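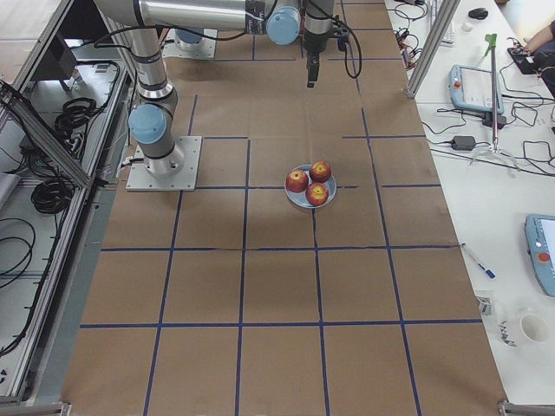
4. Marking out the table

Do this before you unpack the Pisa lamp. The light tent needs a flat top and a grid you can find again after lunch, when someone has leaned on everything. Brown paper first, pulled tight, then dark blue tape both ways so you get big rectangles. Put a test subject down on the tape line, like the plate of apples, so it sits across two squares. Round and shiny is good for finding bad highlights. Leave it there until step 7.

1. Tape the paper at the corners. Then the long sides.

2. Long tape lines first, cross lines after. Press down with a ruler, not your thumb.

3. Lamp on the left, arm folded. Plug in LAST.

4. Turn the dial to 2. Wait for the green light. If it blinks, see Resets, below.

5. Set color to Daylight. The lamp forgets this if it was unplugged overnight, so check it every time.

6. Shoot one test. Look at the highlights on a big screen. Camera screens lie.

7. Happy? Swap in your real product. Same spot, same squares. Write the square down on the job sheet.

Note: older Kallio stands have the short screw. Do not force the long one in, it will strip. Short ones are in the drawer with the spare fuses.

CAUTION: bulb housing gets very hot. Let it cool 20 minutes before you touch it or put teh cover on.

CAUTION: no sandbag, no boom. Every time.

Resets

Blinking green: hold the dial in until it clicks, let go, start over from step 3.
Solid red: overheated. Unplug, wait, try again.
No light at all: fuse. Then the cable. Then call Elsa Hämäläinen at the Lilham desk, mornings only.

Bulb life is 1,000 hours. The counter is on the back, tiny numbers. Ours read 2,201 in June so yes they go longer, but the color drifts and you will be fixing it in every picture. Order from Starnum, allow two weeks for delivrey.

Changes to this section go to Urho Tikkanen. Please don't write on the laminated copy.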